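Notebook, cell 2, May

Going through our practice for working in the furnished booth, after Nandini Hegde's comments on the last draft. Changes I want in before Vasanthi Poduval signs it.

Reset. Draft said "return items to start position." Too loose. New wording: basket and seat go back to their floor plan positions, checked by the person who will run the next block, not the one who ran the last. Initials in the Narkari log.

Speed. Cap near walls stays at 30 mm/s at the fingertips once they are within 60 mm of any panel, bracket or rail. Free space limit stays at 800 mm/s. Nandini asked if fabric counts as a wall. For our purposes yes, same cap for upholstery and liners.

Stops. Any unplanned contact ends the block. No nudging clear under power. Jog out in manual, look at both tips, write it down even if there is no mark. Bikstead sheet has a box for this and people skip it.

Wrist camera check before the first move of a block: both fingertips in view, back rail in view, open floor between the left wall and the left finger. If one is missing, redo the mount before touching exposure.

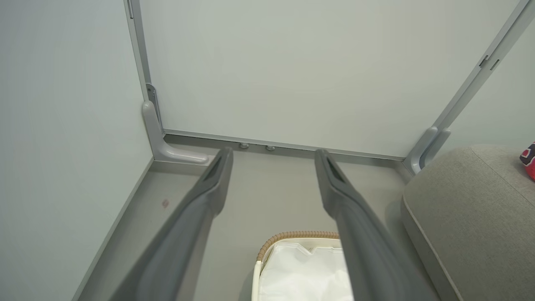

Open point is the basket. Liner edges bunch up inside the rim, and the current rule only gives a clearance to the rim. Proposed: measure from the highest fold of the liner. Will try this for 6 blocks and see if the false stops become a nuisance.

Floor marks: note them in the log at first sight, clean only between blocks. Cleaning halfway changes the background for half the data.

Still to do: ask Joseph team for their latch inspection interval, move the Gusulent template to the new numbering, send Vasanthi the clean copy.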